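Chapter 6
Taking the Machine Apart: What Is Worth Saving?

Most books on computer repair open with a promise. Follow the steps, buy the right screwdriver, and an old desktop will run like new. I have never believed it, and I would ask you to doubt it too, at least until the end of this chapter. A part that looks clean may be dead. A part caked in dust may have years left in it. The eye is a poor tester, and so is the seller.

Toivo Keskinen ran the bench at Hakala for many years and kept a notebook of every tower that was stripped there. His tally for one year came to 242 machines. He was asked often which part failed most, and he always gave the same dull reply: it depends on what you call a failure. We will come back to his notebook in Section 6.4.
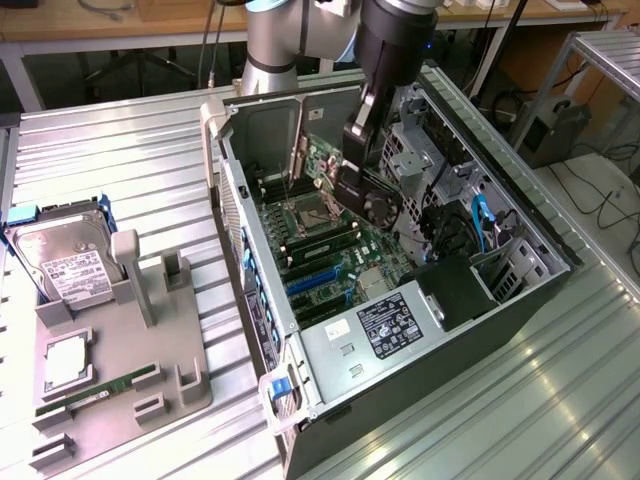

Teardown order is the first thing people argue about. Some shops pull the power supply before anything else, on the theory that it is the greatest danger. Others begin with the cards, or with the memory. I have read firm rules on both sides and seen little evidence for either, provided the cord is out of the wall and the case has been laid on its side. With the side panel off and the board face up, the memory slots, the processor socket and the expansion slots can all be reached from above, and the power supply sits in its own corner with its label in plain view. Read that label before you touch a screw. It will tell you what the unit was rated for - it will not tell you what the unit can still deliver.

Beverley McKinnon, who taught this course at Jedmont before me, made her students write down their guess for each part before testing it. The guesses were bad. They stayed bad in December, after a full term of practice, and she thought that was the most useful result of the whole course.

6.1 Sorting the Parts

Once parts begin to leave the case, they need somewhere to go. A pile won't do. Give each kind of part its own place, and keep the processor where its underside can't be scraped.

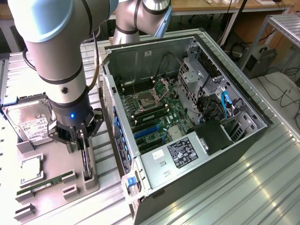 Sorting has limits, though. A tidy row of parts looks like a row of good parts, and it is easy to slide from one idea to the other. The Dretarico price guide does so on nearly every page, listing memory and drives by size and age with no column for whether they were tested. Treat such lists with care. In the exercises you will be asked to price 2 identical drives, one tested and one not, and to defend the gap between them.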